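Progress report to Astmont: small parts sorting and kitting, March

Summary

The sorting station is set up and in daily use. Work on the Dreko backlog is ahead of plan, and work on the Karaki returns is behind it. Spending is within the approved budget. We are asking for one change to the schedule, explained under Next period.

Work completed

The grant covers the sorting of mixed electrical parts from dismantled Fludo units so that usable boards, leads and connectors can go back into repair stock. At the end of this period 1,537 parts had been sorted and recorded, against a full-project target of 4,000. Of those, 757 were passed as fit for stock. The rest are either waiting for a second check or have been sent for recycling.

The layout of the table was settled early in the month. Yellow bins stand on both sides, two to a side, and a steel tray lined with white paper sits between them. Small components are much easier to pick out against the paper, and the whole stack can be lifted out and replaced when it gets dirty. The bin rims are labeled by hand in black marker for now. Printed labels were ordered but the first set peeled, and we have gone back to the supplier.
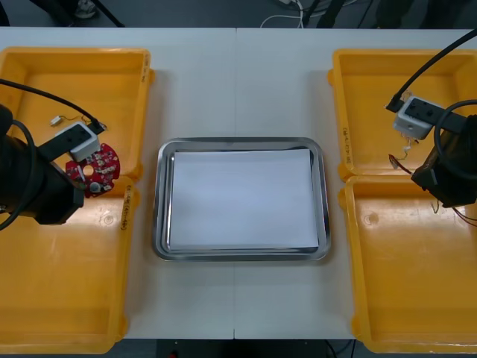
Boards

Boards are the simplest item to sort and make up most of the finished work. Each one is checked for broken edges and missing components, then bagged singly. The only real delay was a shortage of anti-static bags, which held up packing for two days. We now keep a spare box on the shelf.

Leads and connectors

Progress here is slower than we said it would be in the proposal. Leads arrive tangled, and separating them takes longer than inspecting them. We have stopped trying to sort by length and now sort by the type of end fitting, which is quicker and closer to what the repair benches ask for.

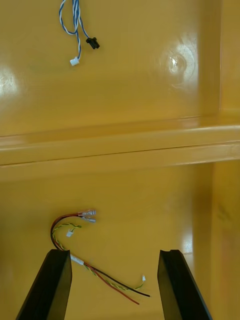
The written guide for sorting leads has been redrafted and is in use at the table. The first version grouped leads by wire color, and that caused mistakes. The blue-and-white twisted wires alone show the problem — one strand ends in a small white plastic connector and another in a black plug, and the two belong in different stock lines. Red and black leads with spade terminals now have their own entry, with a note to look at the crimp through the clear sleeve before passing them. A list of fittings we can't yet identify is kept at the back of the guide.

Next period

We would like to move the Karaki returns back by one month and finish the Dreko backlog first. The total number of parts would stay the same. No extra money is requested. If Astmont agrees, the revised schedule will start on the first Tuesday of the next period.

Outstanding items

Printed bin labels: replacement set not yet received.
Lead sorting guide: unidentified fittings to be resolved with the repair benches.
Second check of held boards: under way.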